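Talking with Chinyere Edet before the Stindau concert

11/22/21

Got to the hall late, she was already at the piano. No coat off, still had her scarf on. Chinyere Edet conducts the Bremadbridge Chamber Chorus and writes for it too, and she had 2 hours before the singers came in. I got most of one of them.

We started with the new piece because I wanted to get it out of the way. It's called Eromness. I asked what it means and she laughed.

"It's a place name from a poem my aunt used to say. I never found it on a map. I stopped looking, I didn't want it to be a parking lot."

Eromness is for unaccompanied chorus, one long movement, with a middle section for altos alone. She wrote it over two winters. The first winter's version was for string quartet and she threw out nearly all of it.

"The quartet was polite. I played it through for a friend and he said, very nice. You know what very nice means. So it went in the drawer, and then in October I was walking home and I heard the cello line as altos. Low altos, sort of grumbling. I went in and wrote it down with my boots on."

What survived from the quartet?

"The cello line and four bars near the end. The rest is landfill."

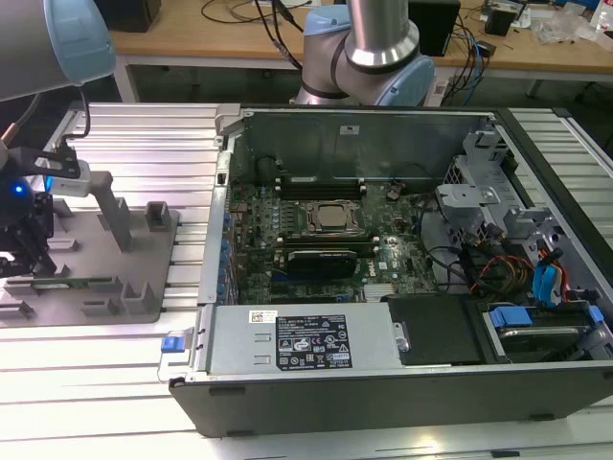 She works on paper, always has. Pencil first, ink when she's sure, and she is not often sure. The full score of Eromness runs to 44 pages and there are places in it where you can see three different endings to the same phrase, two of them scratched out hard. Somebody else puts it into the notation software for the singers' copies. She checks those copies with a ruler, line by line, and complains the whole time (her words).

"I tried composing at a screen for one summer. Everything I wrote came out in four-bar blocks. It looked finished before it was any good, and once it looks finished I get lazy. Pencil looks bad. I like that it looks bad."

Her teacher was a Nilsuwan graduate, from back when the conservatory there still had its old counterpoint course. A fugue every week. She hated them. Now she gives them to her own students, shorter ones.

"I write one myself when I'm stuck. It never gets performed. It's like sweeping the kitchen."

I asked about the choir itself. It was down to a handful when she took over, and there are 70 names on the list now, though she'd be happy with fewer if they all turned up. She auditions everyone and then lets in people who failed the audition. I said that sounded like no system at all.

"I listen for whether they're listening. I had a bass who couldn't read a note, terrible at the audition, but every time I played something he leaned in. He's been with us nine years. He reads fine now. He reads better than the tenors, you can print that."

The tenors come up a lot. She thinks they drag. She has been telling them so since the first rehearsal and has started putting their entries a hair early in her own pieces to make up for it. I thought that was a joke. She showed me the bar.

On to the rest of the program, quickly, as people were starting to arrive downstairs and I could hear chairs. First half is Byrd, then two Brahms motets, then a break. Second half opens with a group of folk song settings and closes with Eromness. She went back and forth on the Brahms.

"It's heavy before a break. People go out for their drink looking worried. But the Byrd sits so well in front of it. And I wanted one thing in the evening that the choir finds really hard, and mine isn't hard, it's just long."

She doesn't think Brahms gets sung well by small choirs, hers included, and blames the recordings. Everybody tries to sound like a big cathedral. She wants it drier, more words, more consonants. "It's text. Someone is asking why. You should hear the question."

I brought up the Stindau Prize, which she won for an earlier set of songs. It came with 2,000 and a performance at the festival, and she says the money went on a new roof for the porch. Did it help the music?

"It got people to open my emails. The songs were no better the morning after. One of them is pretty weak, the third one, and of course that's the one everybody asks for."

Why is it weak?

"The tune's good and I knew it was good, so I repeat it too many times. Five times! Schubert could do that. I was thirty-one and pleased with myself."

Does she go back and revise? No. Well, once. She changed the last chord of a psalm setting after the premiere and a singer caught her at it and was furious, wanted the old one back. They voted. Old chord won. It's still in teh printed copy and she still winces.

We talked a little about reviews. She reads them standing up. One critic called her harmony "upholstered" and she has never decided if it was an insult. I said it probably was. She said she has since looked at a lot of sofas.

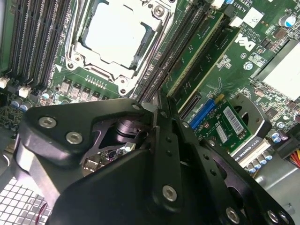 What comes next

A song cycle for baritone and piano, words not chosen yet. She has a folder of poems and keeps taking them out of it. Also a short organ piece she promised to a friend for a wedding, overdue, the wedding has already happend.

"They used Bach. They were very kind about it."

After that maybe something for orchestra, her first since she was a student. She's wary. An orchestra gives you two rehearsals if you're lucky, and she is used to having a whole season with her singers, changing things, trying a line up a third, putting it back. With Eromness the altos asked for a slower middle section and she gave it to them, and it added over a minute.

"They were right, it needed the air. I'd marked it too fast because I was afraid of being dull. You can hear a composer being afraid, I think. You hear it in the tempo."

By then the basses were on the stairs. She asked if I sing. I said badly. She asked which part.

Doors open at seven, program as above, tickets at the hall.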